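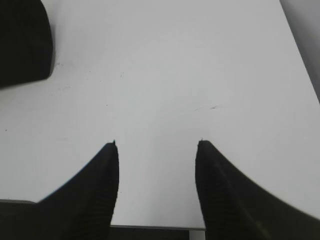
Print | E-mail

6/16/22

Meter return review, Skirport district. Continuation of the entry opened in May.

The purpose of this work is to establish why service meters returned from Skirport show heat damage at the load-side terminals. The district has 1,084 meters of the Lema pattern in service. Of these, 136 have come back to the shop, most with a field tag reading "burned" or "no display" and little else. The tags do not record which terminal was affected or whether the main breaker was on when the crew arrived. A request for better tags was sent to the district office and has been acknowledged.

Work today was limited to the terminal blocks. The register boards were set aside and will be written up separately.

Procedure. Each meter was opened at the lower cover only. The terminal screws were checked with the torque driver in the tightening direction, and the reading was taken at first movement. Conductor stubs were left in place wherever the crew had cut the tails instead of loosening them. Where the stub had been pulled out, the meter was placed in the second group and no torque value was entered. Readings from a disturbed joint should not be mixed with the others, and the May sheet will have to be corrected on this point – the groups were combined there.

Observations. Damage is concentrated at the load neutral. The line-side terminals are in most cases clean, with the plating intact and the screws still firm. On the load side the screws moved well below the installation value. Several stubs show strands folded back under the clamp, so that only part of the conductor was carrying current. Discoloration of the insulation extends up to 4 inches from the block on the worst units, and is even on all sides of the wire. That pattern is consistent with heat conducted from the joint. An overloaded conductor would be expected to show damage along its whole length.

Overload was the explanation given in the district's first report, which pointed to unapproved extensions added by customers behind the meter. The extensions may well exist. They do not by themselves account for a neutral joint failing while the phase joint, carrying the same current, remains sound.

Load test. A sample block was wired with a correctly stripped conductor at full torque and run at rated current until the temperature was steady. The same block was then run with the neutral screw backed off and a portion of the strands folded. The second run was stopped early when the housing began to smell. The temperature record for that run is on the shop drive under Cleketti, with the calibration sheet for the probe. The probe was due for a check in May and passed.

The sample block should not be returned to stock. It has been marked with red tape.

Provisional finding. Poor termination at installation, mainly at the neutral. A draft of this finding was circulated before noon to the Tultton shop for comment. 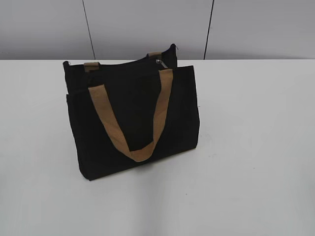
Ottmar Teuber replied that he would not sign off on installation as the sole cause until the clamp plates had been measured. In his view the Tultton shop had seen the same fault on blocks it had tightened itself. "If the plate is bowed, the screw will read correctly on the day and be slack by the next winter," he wrote, and he asked that two unused blocks be sectioned before anything went to the district.

The comment is accepted. The wording above stands as provisional, and the report to Skirport will be held. It is noted that a bowed plate and folded strands are not exclusive of each other and may both be present in one joint.

To do:
Section 2 unused blocks and measure the plates. Request the Tultton torque records in original form, not the summary.
Separate the May readings into disturbed and undisturbed joints.
Ask the district which crews carry a torque driver – the equipment list shows them as issued, but the return column is blank.
Reorder red tape.

The load bench is locked out at the panel. The key is in the cabinet with the permit book, and the bench is not to be energized until the sample leads have been replaced.

Print | E-mail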